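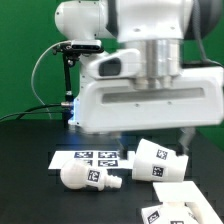

*Last changed: August 13, 2023*

# Open day at Prosent, Stakbridge

I visited the open day in May together with Simone Rangel and Ivone Sales. We had signed up already in winter, and the confirmation came only a week before, so the train tickets were more expensive than they should be. From Stakbridge station it is a walk of eight minutes, first along the canal and then behind a tile shop. The entrance is on the side of the building. We first went to the wrong door.

Elsie Harawira welcomed the groups and gave us name stickers. Each group had up to 8 people and ours was full. After the coffee we went to the room with the small objects, which was for me the main reason to come. I teach crafts, and I am always looking at how other people prepare their materials.

The table there has a black top and behind it hangs a bright green background. On the table I noted a sheet of paper and a cup lying on its side. I liked this very plain way of setting a table. At my school there would be glue, scissors and somebody's lunch on it.

Gilmar Bastos answered our questions about the labels. Ivone wanted to know how one puts a flat label on a round thing. His answer was short: you look for a flat place, or you make one. He prints the markers on normal white paper, cuts them with a knife and a steel ruler, and leaves a thin white border on every side. The border should stay when you trim, he repeated this two times. He keeps 100 spare labels in a folder, sorted by pattern, and he let us turn the pages.

The piece I remember best was a white pin, in the form of the ones from bowling. 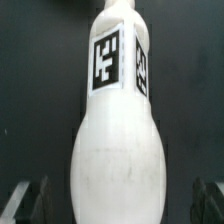 *The white pin. The neck has flat faces, with the markers on them.*

The belly is round and smooth like an egg, but the neck is squarish, so the paper has a flat place to sit. The label in front is a little uneven at the edges, and I found this comforting. Mine are also like this. Lower on the belly there are some light scuff marks. Simone thought the color was pure white, I would call it a bit creamy.

Afterwards we had lunch in the yard. Mirela Cordeiro, from the Fleltura group that came after us, gave me the address of a shop where they sell white label paper in small packs. I have ordered 2 packs and will try them with my pupils on wooden blocks.

Practical notes for the next visitors:

- The coat room is not locked, keep your bag with you.
- Lunch is included, coffee after lunch is not.
- Ask to see the label folder. It was not on the program.
- The last train back is earlier on weekends.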